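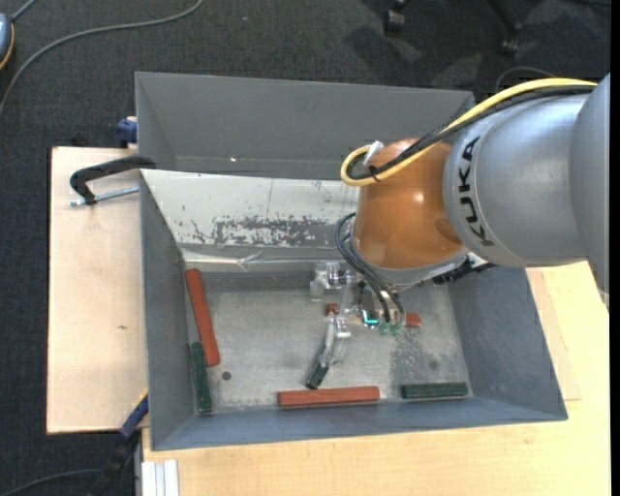 Tue 25 June

Spent most of the morning on the blocks and the gray bin, so writing this down before I forget which was which.

First off, the colors. Yhon Henao and I went back and forth on whether to keep just the two, dark green and reddish-brown, or bring in the yellow ones from the Alvarado box. I say keep two for now! The green ones get hard to see once they're up against the wall of the bin (gray on the bottom, gray on the sides, no help at all), and I'd like to sort that out before we add anything else. Might try the lamp from the other bench, lower down and more to the side.

Long ones and short ones are staying mixed. I measured the long reddish-brown ones again and got 52 mm on one and 54 on another, so they're cut a bit unevenly - fine for us, but Roxana, if you're ordering more from Plarkska, please ask for the same batch. The order number on the old slip is 1418. I taped the slip inside the cupboard door.

The bin floor is pretty scuffed by now. I wiped it down with a damp cloth and then a dry one, and the marks didn't budge, so they're in the metal and we live with them. There's a rough patch too, and I want to run a few blocks over it by hand to feel whether they drag. Didn't get to that. I did drop a handful in from about elbow height, 4 times, and every time most of them ended up out along the walls, which is a pain (the sloping sides ought to send them back to the middle, you'd think?).

Bin is still sitting partly over the pale board on the table. I keep meaning to slide the board out and see if the bin rocks without it. Yhon thinks it will. Tomorrow, maybe.

Also:

- felt pads for the table, before we scratch it any worse
- give Roxana Preda back her calipers
- ask Treltthorpe if they still have the shallower bin, same footprint
- find the lid for the block tub - last seen on top of the fridge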